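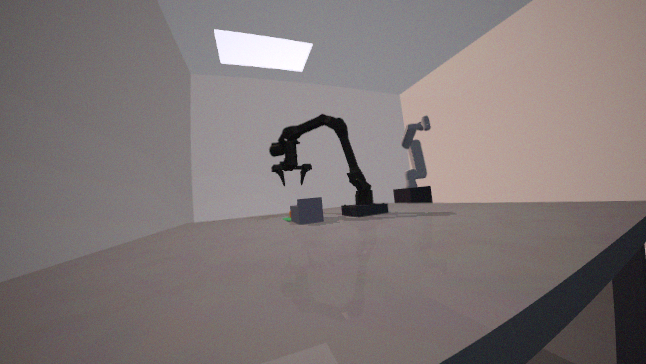

Marek Krajčí wrote to tell me that his box room has no window, a low ceiling and one horrible light, and that after an hour in there he comes out feeling as if he's been on a long coach journey. Could I please explain how I did mine, and could I do it without telling him to knock a hole in the wall?

Yes to both, Marek! No holes. I rent, so I couldn't have made one anyway, and my landlord in Stedmont gets twitchy if I so much as look at a drill.

My own little room started life as a cupboard with ambitions. It had a carpet the colour of gravy, and when I moved in it held an ironing board and nothing else. I've now worked in it for three winters (badly for the first, quite happily ever since) and most of what made the difference was cheap. Some of it was free. I'll go through it in the order I'd do it now, which isn't the order I did it in.

Empty it first

I know. Everybody says this and everybody skips it, me included. I tried to paint round a bookcase and you could see the outline of that bookcase for a year. Take it all out, even the thing that's wedged. If you've got nowhere to put it, pile it on the bed and you'll have a very good reason to finish by bedtime.

Once it's empty, go in, shut the door and stand there for a bit with the light on. Then do it with the light off. You're looking for where daylight sneaks in, if any does. Mine comes under the door and through a pane of glass above it that had been painted over, by the look of it several times. Scraping that pane took an afternoon and a lot of swearing, and it was the best afternoon I spent on the whole job. There's only a landing on the other side, but the landing has a window, and in the mornings I get a stripe of proper daylight on the wall.

(If your house is old, buy a lead test before you scrape or sand any paint at all. They're easy to use. If it comes up positive, stop and get advice before you go any further.)

Sort out the air

Before paint, before lamps, before anything pretty. A small shut room gets stuffy fast, and a stuffy room makes you sleepy and cross, and then you blame the lighting.

Easiest fix: leave the door open. If you can't bear the noise, prop it with a folded towel so there's a hand's width of gap. I also have a small fan on the floor, pointing out through the gap, on its lowest setting. Pointing it out works much better for me than pointing it in. Clifford Simard tells me I've got this backwards and it should blow in. We've stopped discussing it. Try it both ways and keep whichever leaves you less foggy by lunchtime.

Check for damp while you're at it. Run your hand along the bottom of any outside wall, and sniff the corners. If there's black speckling, or the plaster feels soft, sort that out before you decorate. Painting over it only hides it until October, when the heating goes on and it all comes back through.

Paint, and the white mistake

I painted mine brilliant white because I thought white meant bright. It didn't. With no daylight to bounce around, brilliant white goes grey in the corners, and I spent a whole winter inside what felt like a fridge with the door shut.

What I'd tell anyone now is to go for something with a bit of warmth in it. Mine's a sort of weak-tea-with-too-much-milk colour that I had mixed at Papadakis, the hardware shop at the bottom of the hill, and I love it. Take the ceiling and the walls in the same colour. When the ceiling's a different shade you get a line all the way round the top of the room, and in a small space your eye keeps going back to it. Without the line it all goes soft, and the ceiling seems to drift up a bit.

Use matt. Shiny paint shows every lump, and it also throws the reflection of your lamp straight back at you, as I found out in the kitchen.

How I go about it:

Wash the walls with sugar soap and let them dry overnight.
Fill the holes, wait, sand them, then wipe the dust off with a damp cloth.
Do the edges with a brush, one wall at a time, and roll that wall while the edges are still wet.
Go and have something to eat.
Second coat. It always needs a second coat, whatever it says on the tin.

Keep the door wide open and the fan going while you paint, and take breaks well away from the smell.

Now the lights

This was Marek's real question, so sorry for the wait.

A single light in the ceiling does a perfectly decent job of stopping you walking into things. For sitting and working under, I find it grim. It comes down on the top of your head, your own hands throw shadows over what you're doing, and the walls stay gloomy. What you want is for the walls to be lit, because in a room with no view the walls are your view.

So I have 4 lights, and I hardly ever have them all on together.

The ceiling light stays where it was. I use it for hoovering and for finding dropped pins.

The second is a floor lamp in the corner behind me, shining up at the ceiling. That's the one that changed everything! It makes the whole top of the room glow, gently, and there's no bulb to see. If you buy one thing, buy that. Mine was secondhand, and had a dent in it that faces the wall.

The third is a clip-on reading lamp for close work. Put it on the opposite side from the hand you write with. I'm left-handed, so mine's on the right, and every visitor who sits down in my chair moves it.

And the fourth is a daft little lamp on the shelf with a fabric shade. It does almost nothing, but I like it.

On bulbs: look on the box for the lumens, which tells you how bright it is, and for the kelvin number, which tells you how warm or cold the light looks. Lower is more yellow, higher is more blue. I've got a 900 lumen bulb in the floor lamp and a 477 in the reading lamp, both on the warm side. I tried a cold blueish one for the mornings on the grounds that it might wake me up, and I felt like a sandwich in a petrol station. Plenty of people like them, though, so buy one before you buy a set.

Whatever you do, don't mix warm and cold bulbs in one small room. You don't notice it so much as feel vaguely seasick.

Please mind the plugs. One extension lead, lying flat where you can see it, not buried under a rug and not plugged into another extension lead. Check the wattage limit on each lamp. If you want the ceiling fitting itself changed and you don't know what you're doing, pay an electrician. I did, and I had a cup of tea while it happened.

Where to put the desk

My first instinct was to shove it against the far wall, so I sat with my nose to the paint and my back to the door. Horrible. I kept jumping when anyone came in.

Turn it sideways, if there's room, so that the door's off to one side of you. You get the longest view the place has to offer, which in my case is across the landing to the airing cupboard, but it's somewhere for your eyes to go. If sideways won't fit, hang a mirror on the wall you're facing, a bit off to one side so you aren't staring at yourself all day. Mine catches the stripe of daylight from over the door and passes it on.

Keep the top of the desk as plain as you can stand. Pale and dull is kinder on the eyes than dark and glossy. I covered mine with a big sheet of lining paper while I made up my mind what to do about it, and the lining paper's still there. When it gets too many tea rings on it I cut a new piece.

Things I tried and gave up on

A fake window, with a curtain and a poster of the sea. It made me sad by the third day.

A real fern. It lasted longer than I expected, but ferns need light like the rest of us. I now keep two pots on the landing windowsill and swap one in for a few days at a time, and they don't seem to mind.

A rug. Lovely, but the door wouldn't open over it.

And do go outside. I set a kitchen timer and walk to the end of the road when it goes off, even in drizzle. All the lamps in the world won't do what ten minutes of weather does, and I work much better when I get back.

Marek, if you do get the floor lamp, measure your ceiling before you go shopping. I had to carry my first one back up the hill.

Last updated: April 2022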